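How I Set Up a Bedroom Before a Robot Session (and the House Rules I Stick To)

Posted October 20, 2025

I get asked about this a lot, mostly by folks who have a decent two-arm robot and a real room to run it in and then freeze up at the door. Bedrooms look easy. Soft stuff everywhere, nothing sharp, no stove. But I've had more stops in bedrooms than in any kitchen, so I keep a short set of rules for them, and I'm happy to share!

Start with the floor. Get down low and look for cables, bags, socks, anything a wheel could climb or drag. Unplug whatever you can and coil it on a shelf. If a cord has to stay, write down where it is and set a keep-out zone around it before you turn the motors on. My zones are drawn by hand in Gomik, but any mapping tool that lets you block off an area will do.

Next, the bed. Decide what counts as "on the bed" and what counts as "hanging off it," and put that in the task sheet. This sounds fussy until a sleeve is dangling over the side and two people on your team have labeled it two different ways. Anneli Miettinen and I argued over one sweater for most of a lunch break – she won, and her wording is still in our sheet: if any part of the garment is past the mattress edge, it's hanging. 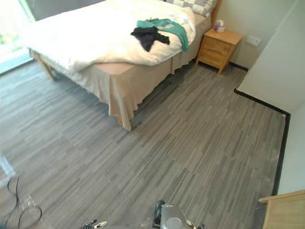

Clothes on the duvet, bed skirt down near the carpet, cable still on the floor at lower left. Floor check first, then the laundry.

Now the bed skirt, or any long fabric close to the floor. Keep the base far enough back that nothing can get pulled under it. If the arms can't reach the clothes from there, move the clothes closer by hand and log that you did. Don't creep the base forward a little at a time. I did that once, and I spent the rest of the afternoon picking threads out of a wheel.

Then park the grippers. Before anybody walks into the room, both arms should be still and the stop button should be in somebody's hand. On a shelf doesn't count, and neither does a pocket. Raimo Seppälä makes new people say "arms parked" out loud before they step in, and I've stolen that for my own sessions.

Lighting is the one I skipped for way too long. Strong sun from a window can wash out one side of the room, so I do a test grab on the bright side and another on the dark side. If either one misses, I close the curtains and try again.

Last thing, write it all up the same day. I give each room its own page, with the keep-out zones, the task wording, and any stops. My notebook is at 182 entries now, and the ones I go back to are the boring ones with the cable locations in them.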